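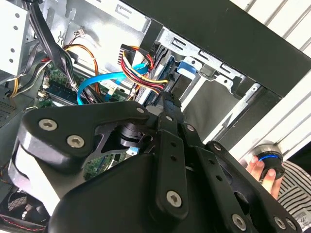
1/ Teaching the arm to go inside a PC

I promised a thread on how we show our robot the work inside an old desktop computer. I am writing it in small pieces between sessions, so please forgive the jumps.

Print this page | E-mail this thread

2/ The project has the name Murik. The goal sounds modest: the arm must learn to reach between cables, take hold of one thing, and leave all other things alone. For a person it is nothing. For a gripper this wide, the case is a very small room.

3/ We teach by remote control. The operator moves, the arm copies, and everything is recorded, also the hesitations. I used to delete the hesitations. Nicanor Gaete, who trained me, asked me to keep them, and he was right. The slow moments are often where the operator is choosing between two paths.

4/ The SATA cable is my enemy. It is flat and a little stiff, and when you push it, it comes back. In my first week I recorded a whole afternoon of demonstrations where I pushed it away with the side of a finger. The robot learned this perfectly. It pushed cables that were not in the way.

5/ So now we have a rule: go around, or lift. Never push. If I push by mistake, I mark the demonstration and do it again.

6/ How many demonstrations do we need? For the drive bay task we have about 700. I would be happier with more, but the operator gets tired before the robot does. After 2 hours my hands become lazy and the recordings show it.

7/ The case lies on its side with the panel off, so we come from above. We tried it standing, in the old room at Warnwood, and I could not judge the depth at all. The two arms also need space so they do not meet over the power supply.

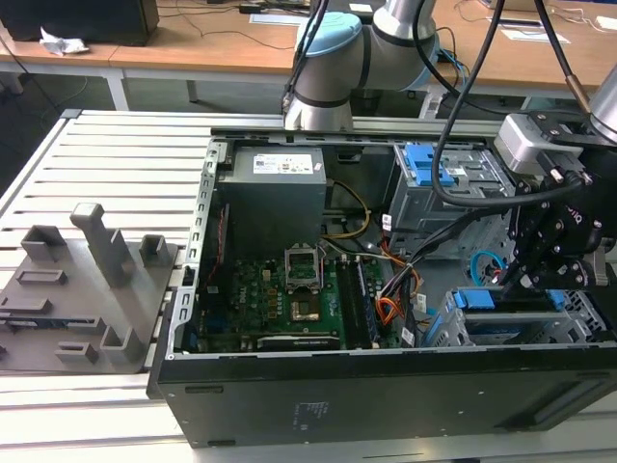

8/ Wrist view or fixed view?

Many people asked me this. I drive mostly with the fixed view and change to the wrist view for the last few centimeters. From the wrist, the gripper hides a lot of what you want to see. From outside you see the whole case, but not the small distance between finger and metal.

9/ Guiding by hand is also possible. You hold the arm and walk it through the motion. Ortner prefers this for long, simple moves. Inside the case I do not like it, my own arm blocks my eyes.

10/ Next month we start with the memory modules. The latches are small and I expect many bad recordings. I will write again when I have 8 good ones in a row. Today my record is 3.

E-mail this thread | Print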